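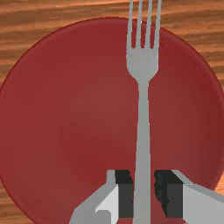
Lempi had moved the fork 7 times since the morning, and Mulugeta kept all of her tries in a folder named Momden, after the town where he was born.

"Slower," he said. "It learns also your nerves."

She held the controller with both hands, the way her grandmother Hilkka had held a full cup. When she pressed the trigger, the fingers on the screen closed. When she breathed too strongly, it seemed to her that the whole wrist was shaking. The program did not forgive such things. It wrote down everything, the good and the foolish, and in March all of it would go to the company in Keskinen.

"Who will eat with this fork?" she asked.

"No one. It is only numbers."
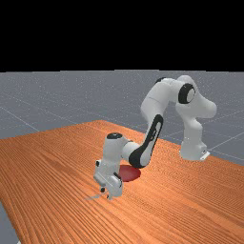 Her grandmother had taught her to set a table without any words. Hilkka used to take Lempi's small hand inside her own and carry it to the right place, again and again, until one evening she let go. Lempi thought about this while she guided the white arm over the wood. Behind the table the floor went out gray to a straight line, and after the line there was only black. It was a strange kitchen for teaching somebody. She wished there was a window in it.

Mulugeta brought her tea and stood behind the chair. He did not say "slower" this time.

"Who taught you?" he asked.

"An old woman," said Lempi. She put the tea far from the keyboard, took the controller again, and opened the fingers.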